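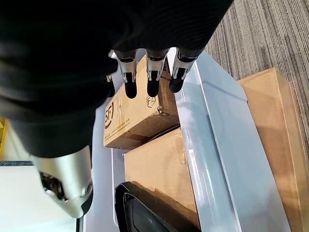
Final week of the student build and I've basically moved into the lab. Thread for anyone following along!

1/ Our project's called Condero. Brief from the department: get a robot hand to deal with parcels and small parts. Budget was 600 quid for everything that isn't the robot (ha).

2/ Iman does the grasp code, Fiifi does wiring and snacks, I do the tests and the moaning. Target is 200 logged tries before the demo and we're on 77, so, er, long weekend ahead.

3/ Cardboard is harder than I thought. Tape's slippy, corners go soft, and every box has its own ideas about where the middle is.

4/ Small parts next: black plastic bits in a row in a white tray, fingers coming in over the rim.
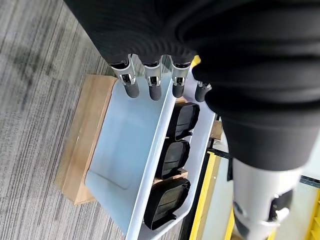

5/ Jobs for tomorrow
Retune the thumb. Fix the log names (sorry Iman). Ask Naima if we can have the room till nine. Buy more tape.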